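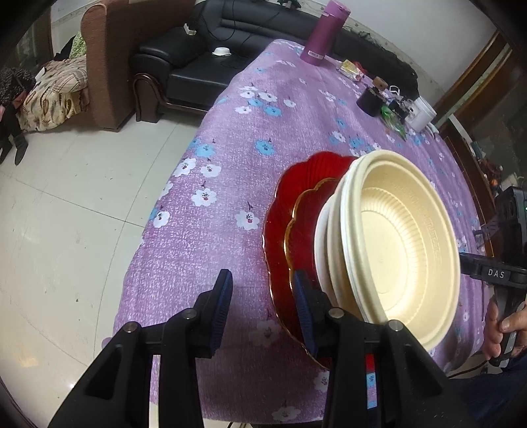 My mother never owned a matching set of anything, and for years I thought that was a failing I'd grow out of. Then I moved into a flat in Bloxham with one kitchen cupboard and started buying dishes one at a time, and well, here we are!

The red ones are my weakness. I found my big scalloped plate at the Ultuvville spring market in April, under a pile of baking tins, and I carried it home on my lap on the bus. The smaller one with the gold rim came later, from a seller named Pantelis Antoniadis who wanted 10 dollars for it and took two when I pointed out the wobble. (It does wobble. I put it on a cloth and forget.) Gold rims stay out of the microwave, by the way. I learned that with a different plate, quite loudly.

Then there are the everyday bowls. White for soup, and cream plastic for everything else: cereal, peeled garlic, the buttons I keep meaning to sew back on. I used to hide the plastic when people came over. My friend Ruth Mellor ate three helpings of rice pudding out of one last winter and asked where she could get some, so now they come out with the rest.

Stacking took me longer to work out. Big plates go at the back, then small plates, then bowls, with the plastic ones nested together. I tried a wire rack for a while but it ate half the shelf, and I gave it to Lanying Ding downstairs, who keeps her baking trays in it.

And put a cloth down, please! A flowered one in lavender does wonders for red china, even if my sister says the two colors fight. She has a full white dinner service and eats most nights standing up at the counter. I'm still looking for a third red plate, something between the two sizes, and if you see one with a wavy edge, write to me before you buy it.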